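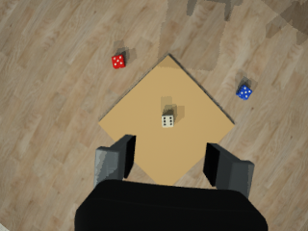
Setup and upkeep of the Boltow cell

The Boltow cell is a simulated robot workstation built at Dernunstead by Theda Janssen. Setup is wonderfully quick - load the floor, place the board, then zero the wrist view. 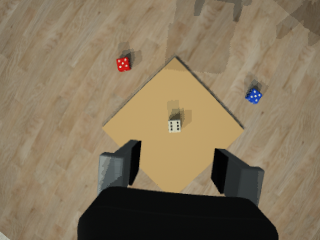

Gripper calibration is repeated every 40 runs. The fingers start open, wider than the white die on the tan board, and the red and blue dice stay on the floor. Ottilie Riedl added a finger-gap check in May, a lovely fix for drift that used to build up by run 300.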